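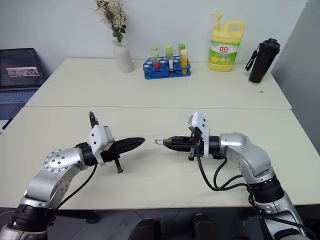
無垢材と書かれたダイニングテーブルは、どこまでが無垢材なのか。

たいていは天板だけで、それも表から見える面に限られることがある。脚や幕板、引き出しの底まで無垢で揃えた品は、値札の桁がひとつ変わると思っておいたほうがいい。

暮らし > 家具・インテリア > 特集

12月29日(土) 文=ジャナイーナ・キンタナ(Janaína Quintana)

当サイトでは、閲覧状況の把握と記事のおすすめ表示のためにクッキーを使用しています。設定はいつでも変更できます。

年末の家具売り場を歩くと、言葉の景気のよさに少し疲れる。「一生もの」「職人仕上げ」「本物の木のぬくもり」。札に並ぶ文句はどれも立派だが、何を約束しているのかと店員に尋ねると、返事はだいたい「雰囲気としては」で始まる。雰囲気に金を払う趣味は、私にはない。

きっかけは、ウィットカム(Whitcombe)というダイニングセットだった。郊外の大型店トランカム(Trarncombe)の入口正面に置かれ、札には「オーク無垢仕様」とあった。仕様、である。無垢とは書いていない。無垢仕様と書いてある。この二文字が気になって、しゃがんで天板の裏を覗いた。表で流れていた木目は、裏では似ても似つかない柄になっていた。小口には細い継ぎ目が一本、角に沿ってまっすぐ走っている。厚い板の端に見せるための材を貼ったときの線だ。

突板が悪いと言いたいわけではない。薄く削いだ木を芯材に貼る手法には長い歴史があるし、反りや割れに強く、大きな天板にはむしろ向いている。腹が立つのは、突板を突板と呼ばないことのほうだ。貼ったなら貼ったと書けばいい。売り場の人間もそれで困りはしないはずなのに、カタログの上では木がいつのまにか「天然木の表情」になり、芯材の名は巻末の小さな字へ押しやられる。

三十年近く家具の修理をしてきたベネジト・ラセルダ(Benedito Lacerda)さんに、売り文句の一覧を見せた。老眼鏡を上げ下げしながら、しばらく黙って読んでいた。

「『総無垢』と書いてあれば、まあ話を聞く気にはなる。『無垢仕様』『無垢調』『無垢の風合い』は、私なら全部同じ棚に入れるね。聞いてみないとわからない、という棚だよ」

彼の工房に持ち込まれるのは、たいてい脚のぐらついた椅子か、輪じみのついたテーブルだそうだ。輪じみは、無垢なら削って塗り直せることが多い。薄い突板では削れる深さがほとんどなく、下手をすると芯が出る。客はそこで初めて、自分が何を買ったのかを知る。買ったときの書類を見せてもらっても、肝心なところは「木製」の一語で済んでいたりする。

では値段で見分けられるのかというと、これも怪しい。取材のあいだに、カルケン(Karken)の通販カタログを一冊まるごと読んだ。掲載品は3,633点。このうち天板の構造まで書いてあるものを付箋で拾っていくと、1,901点になった。半分を少し超えたところで、思ったより多い。ただし高い品ほど丁寧に書いてあるかといえば、そうでもなかった。むしろ高価格帯のページは写真が大きくなり、文章が詩に近づき、材の説明が消えていく。朝の光と静かな時間については、ずいぶん詳しくなれたのだが。

安い組み立て家具のほうがよほど正直だ。プラルカー(Plarkar)の食卓は説明書の最初のページに、表面材と芯材と縁の素材が表で載っている。色気はまるでない。私は色気のない表が好きだ。もっとも、この食卓を二年使った兄のアデミール(Ademir Quintana)に言わせると、表は正直でも脚の金具は信用ならないという。引っ越しで一度ばらしたらねじ穴が緩み、今は紙を噛ませて止めている。表に金具の寿命は載っていなかった。

「保証」という言葉も、ひと皮むいておきたい。ウィットカムの札には「構造部19年保証」とあった。19という半端な数字がいかにも誠実そうに見える。細則をもらって読むと、対象は脚と天板の接合部だけだった。天板の反り、表面の剥がれ、塗装の変色は「自然素材の特性」として外れている。接合部についても、家の中で一度でも分解すれば無効になる。搬入のときに脚を外さないと玄関を通らない家は、初日に保証を失うのだろうか。売り場で聞いてみたが、担当者は確認しますと言い、翌週も確認中だった。

塗装の話も同じくらい曖昧だ。「オイル仕上げ」は木の呼吸を妨げないと、どの店でも言われる。木が呼吸しているところを私は見たことがない。湿気を吸ったり吐いたりするのは確かで、だから伸び縮みもする。それを呼吸と呼ぶのは勝手だが、そう呼んだとたんに、手入れを怠った客のほうが悪者になる仕組みができあがる。ウレタン塗装なら醤油をこぼしても拭けば済む。その代わり傷が入ると部分直しがしにくい。どちらにも都合の悪い面があり、都合の悪い面は札に書かれない。

内装の仕事をしているイレーン・ボロシュ(Irén Boros)さんは、私の疑い深さに半分だけ賛成した。

「全部調べてから買う人って、結局買わないんですよ。床に座って食べてる。私は裏を見て、引き出しを一回抜いて、椅子に十分座る。それで嫌なところがなければ買います」

十分座れ、というのはいい助言だと思う。売り場で十分座っていると、たいてい店員が寄ってくる。そのときの説明が座面の話か、分割払いの話かで、店の性格はだいぶわかる。ウィットカムの椅子では四分で分割払いになった。座面は見た目より硬く、背もたれの横木がちょうど肩甲骨の下に当たった。札には「身体に寄り添う曲線」とあった。誰の身体かは書いていない。

値引きの表示にも触れておく。トランカムの年末セールでは、セットの価格に赤い線が引かれ、その下に新しい価格が入っていた。同じ売り場に四月に来た読者のライッサ・ブランダン(Raíssa Brandão)さんは、当時撮った値札の写真を編集部に送ってくれた。四月の値札も、赤い線を引かれた後の価格だった。しかも今とまったく同じ額である。線を引かれる前の値段で売られていた時期がいつなのか、店に問い合わせたところ、資料を探すという返事があり、本稿の締め切りまでに続報はなかった。

それでもテーブルは要る。わが家の古い食卓は脚の一本が短く、汁椀がいつも同じ方向へ滑っていく。結局、私はウィットカムを買わず、ラセルダさんの工房の隅にあった中古の食卓を見に行った。天板は三枚はぎで、裏には前の持ち主の子どもが描いたらしい鉛筆の魚がいる。材は何かと聞くと、ラセルダさんは裏をこつこつ叩き、「たぶんブナ。脚は別の木だね」と言った。たぶん、と言ってもらえると安心する。値段を聞いたら安くはなかったので、年明けに巻き尺を持って出直すことにした。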